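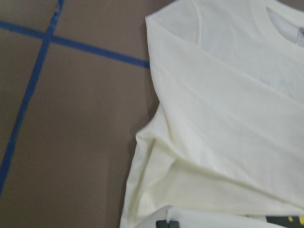

Why did the arm stop responding to the emergency stop during the folding trials?

The stop button cut power to the motors as designed, but the arm controller restarted on its own when the button was released and resumed the last stored motion without an operator command.

Project Report, Automated Garment Folding
Skudano Project Group, Perkadia Technical College
16 March 2021

1. Background

The project concerned the folding of short-sleeved T-shirts by a single robot arm fitted with a wrist camera. Garments were laid on a flat work surface marked with blue tape. The folding software, named Trummer by the group, was in use from November onward. The arm was supplied on loan by Feltholm.

2. Description of the Fault

During a sleeve fold, the gripper closed on two layers of fabric and began to drag the shirt. The operator pressed the stop button and the arm halted. When the button was released so that the shirt could be straightened, the arm completed the interrupted motion while the operator's hand was near the surface. No injury occurred. The trial was recorded as a safety incident and all powered work was suspended.

3. Findings

The group identified 2 causes. The first was a setting in the controller that allowed automatic restart after a stop. The second was that Trummer did not clear its motion queue when power was lost. Either cause alone would have left the arm at rest.

4. Corrective Measures

Automatic restart was disabled. The software now clears the queue after every stop and waits 1000 milliseconds before accepting a new command, which must be entered at the keyboard. The stop and release sequence was then repeated 400 times with the gripper open, and no unintended motion was recorded.

5. Remaining Work

The gripping of double layers has not been resolved. Trials on loosely laid shirts remain limited to reduced speed until a grip check has been added and approved by the course supervisor.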